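Plikilen Sorting Cell: Review After a Season on Our Returns Bench

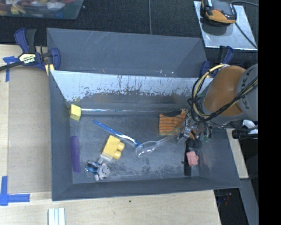
Does a picking arm mean fewer people on the bench?
In our shop it has meant the same crew doing different work. The arm handles the first pass on mixed returns, and the people who used to do that now check, repair and repack.

We're a small resale warehouse. Toys, kitchen odds and ends, knitwear, all of it arriving mixed together, and for years the first job every morning was standing over a bin and picking things out one at a time. I did it myself for two winters and my lower back still remembers! So when we bought the Plikilen cell in June I was ready to love it, and mostly I do.

What I like best is how well it copes with variety. A clear plastic spoon, an orange knitted piece and a yellow toy block can all lie in the same bin, and you don't have to set up a new program for each one. The Dunuvach software that comes with it lets you correct a bad pick from a tablet, and even our least computer-minded packer had the hang of it by lunch.

Setup took us longer than the manual suggests. Bin position matters a lot, so we clamp ours at both sides (blue and black IRWIN on the left) and put blue tape on the panel next to it. Do this on day one. We didn't, and spent a whole Monday chasing missed picks that came down to a bin somebody had nudged with a hip.

Now the numbers. In our first full month it moved 2,387 items, and 51 of those had to be picked again by hand. Long thin things are its weak spot – rods, pens, anything lying tight along a wall. Clear plastic was better than I'd feared. The service plan from Estari is $80 a month and the one time I called, they picked up.

The part I'd tell any manager to think about early is the job itself. Our pickers were nervous, and fair enough. We wrote down who would do what before the crate was even opened, moved two people to repairs with training on the clock, and kept everyone's hours. The bench is quieter now, which some people enjoy and some don't. One of our packers misses the chatting over the bins – so we moved the repair table closer.

Gripes: the cables need more slack than you'd think, the stop button should be on both sides, and the alert chime is awful. Turn it down.

Four and a half stars. I'd buy it again, and I'd order the longer cable kit with it.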